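Last edited Sun 3 July by Maja Brzozowska. Replaces the handling notes that were in the Closo wiki.

## What is in this folder

Wrist camera recordings of a two-finger gripper handling tableware, 949 episodes, collected at the Viretier site. Labels were checked by Tomás Abreu and Selma Atanasov. Episodes 1 to 42 used an older finger set and are kept in `old_fingers/`. Don't mix them with the rest.

## Rules for recording

- Grasp plates at the rim. A finger may touch the glaze but must not be dragged across it.
- Leave food residue on the dish until the episode ends. Wiping halfway through means a new episode.
- Keep the room lights the same for a whole session. Glare on glazed dishes is allowed and gets the tag `glare`.
- Stop if the force reading goes over 8 N. Log the stop even if the dish is fine.
- Wash fingers between sessions, and wipe the camera cover with a dry cloth.

## Rules for labeling

`residue` covers smears, spots and droplets. Do not guess what the food was. If a mark could be part of the glaze, use `unsure` and let a second labeler decide.

`rim_contact` is set only when a finger is at the edge of the dish. Where the contact point is hidden, add `occluded`. 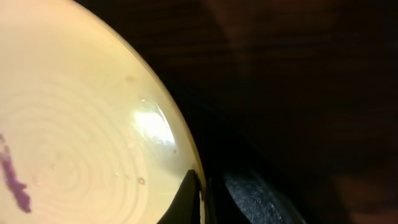 *Cream-yellow plate, black finger at the rim. Tags: `residue` (purple smear, far left; reddish-brown droplet beside the finger), `glare`.*

## Known problems

- Ridges in the glaze were tagged as `crack` in part of the Caseck batch. Ognjen Jurić is fixing these.
- Dark fingers on dark tabletops give poor masks.

Send corrections to Damir Karagiannis with the episode number and the tag you would change.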